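Shoulder (joint and word)

The shoulder is the part of the body where the arm meets the trunk. In everyday speech the word covers a lot more, the top of the back, the slope down from the neck, sometimes the upper arm as well. Also used for roads, bottles, mountains and type. See Other uses.

Anatomy

Three bones: the collarbone (clavicle), the shoulder blade (scapula), and the upper arm bone (humerus). The main joint is a ball and socket, though the socket is shallow, often compared to a golf ball on a tee. Good for range, bad for stability. Four muscles and their tendons, together called the rotator cuff, hold the ball in place. Names: supraspinatus, infraspinatus, teres minor, subscapularis.

A second joint sits at the top, where the collarbone meets the tip of the blade. This is the one people "separate" in a fall from a bike. Not the same as a dislocation, though the two get mixed up alot.

Movement

Forward, back, out to the side, across the chest, rotation in and out. Raising the arm overhead uses the blade as well as the ball joint. The blade slides and tips on the ribs, no true joint there, only muscle and soft tissue between. Stiffness in the upper back can limit the reach.

The elbow by comparison mostly bends and straightens. Turning the palm up or down happens between the two forearm bones. The wrist bends in two directions. Put together, the arm can place the hand at the same point from many different postures, something teachers of anatomy like to show with jointed models and drawings.
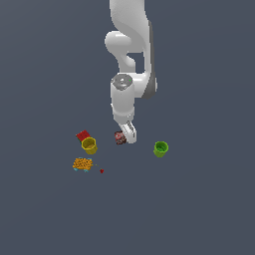

Computer rendering of a white robotic arm, with a rounded elbow joint and a gripper at the lower end.

Common problems

Dislocation. Usually forward, usually from a fall or a hard pull. More likely to happen again in younger people.

Frozen shoulder. Slow loss of movement, painful early on, can last a year or more. Cause often unclear. More common with diabetes.

Cuff tears. From injury or plain wear. Many small tears cause no pain and are never found.

Bursitis. Swelling of the small fluid sacs that cushion the tendons. Often listed together with impingement, and older books treat teh two as one thing.

Shoulder in folk wrestling

In the Oldale style of wrestling a fall is scored when both shoulders touch the mat for a count of 3. Bouts run 10 minutes. The older rules allowed one shoulder and a hip, dropped after complaints from the Teven clubs. Benito Montoya's handbook, still the usual source, gives 16 named holds that start from the shoulder. Valeriano Lorente disputed several of these as the same hold under local names. Not settled. The yearly meet at Mimerari is held in October and uses the newer rules, exept in the children's rounds.

Other uses

Road shoulder: the strip beside the traffic lane, paved or gravel, for stopped cars. Soft shoulder means unpaved.

Bottle shoulder: the curve between neck and body. High on a Bordeaux bottle, sloping on a Burgundy.

Mountain shoulder: a level or gently sloping part of a ridge below the summit. The Farkas Shoulder, at 505 meters, is a local case, with a footpath along the north side.

Meat: pork shoulder, lamb shoulder. Tough cut, slow cooking. In the US the upper part of a pork shoulder is sold as Boston butt.

Phrases: cold shoulder, shoulder to cry on, chip on the shoulder, straight from the shoulder. Shoulder season in travel, between peak and off-peak.

See also: Elbow, Collarbone, Rotator cuff, Oldale wrestling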